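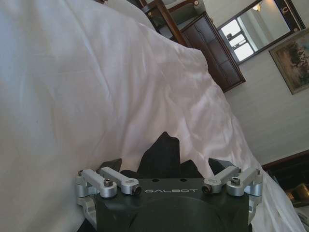
I used to dread changing the bed. I have a queen mattress shoved into a corner (long story involving a radiator and a closet door that opens the wrong way), and for years I did it the way my mom did, which is to say with a lot of kneeling and muttering. Then I spent one busy May helping my friend Lorena Durán turn over rooms at her guesthouse, and I came home with a routine I still use every single week.

So this is how I get a big white sheet flat and a duvet into its cover without losing my temper. It's written for a bed against a wall, but it works even better if you can walk all the way around yours, lucky you!

## What you need

- A fitted sheet that fits your mattress depth (measure it! more on that below)
- A flat sheet, if you use one
- Duvet and cover
- Pillowcases
- A chair or a clean basket to dump things on

## Strip it in the right order

Pillows off first, onto the chair. Then the duvet, then the flat sheet, then the fitted one. I pull the fitted sheet up from all four corners toward the middle so it makes a sort of sack, and I drop the dirty pillowcases into it. Off to the washer in one trip.

If you have ten minutes, leave the mattress bare with the window open. I usually make coffee.

## The fitted sheet

Start at the corner that's hardest to reach. For me that's the head end, wall side. I climb on, hook that corner, smooth it down with my forearm, and hook the other wall-side corner before I get off the bed. The two easy corners come last, and by then you've got your feet on the floor and can really pull.

Can't tell which way around it goes? Look for the tag. On most of mine it sits at the bottom right corner, but check yours once and put a little stitch of colored thread in the top left. Mirta Zapata taught me that one and it has saved me a ridiculous number of do-overs.

If the corners keep popping off, your sheet is probably too shallow. Mine did this for two years -- two years! -- before I measured and found the mattress was 17 inches deep with the topper on. I bought a deep-pocket set from Nustard and the problem went away that night.

## The flat sheet

Put it on wrong side up, so that when you fold the top back over the duvet the nice side shows. Let the top edge hang a hand's width past the mattress.

Now the fun part. Hold the bottom edge with both hands, flick it up hard, and let it float down. Don't grab at it on the way! It'll land with big soft folds in it, and that's fine. Work those out from the middle toward the sides with flat hands, then tuck the foot.

For the corners, tuck the foot first, lift the side up onto the bed so it makes a triangle, tuck whatever is still hanging, then drop the triangle and tuck that too. Your first few will look lumpy. Mine did, and Lorena very kindly redid them when she thought I wasn't looking.

## The duvet cover

I do the inside-out method:

1. Turn the cover inside out and stick both arms in, all the way to the top corners.
2. Grab the top corners of the duvet through the fabric.
3. Hold on tight and shake the cover down over your arms and the duvet.
4. Lay it all on the bed, pull the bottom corners into place, and button up.

Step 3 takes some muscle with a heavy winter duvet. I stand on the bed for it -- I'm five foot two and there's just no other way. If yours slides around inside the cover at night, sew a short ribbon tie into each top corner. A safety pin will do for now, but close it properly and take it out before washing.

## Wrinkles

I don't iron sheets. I take them out of the dryer a tiny bit damp and put them right on the bed, then run my hands over them and leave the duvet off until they're dry. If you line-dry, a quick snap of each sheet before you hang it helps a lot.

Plain white cotton shows every crease the first few times. Mine relaxed after a couple of months of washing, and the set I like best now is the oldest one in the closet, with a mended hem and a faint coffee stain down by the foot that I just tuck under.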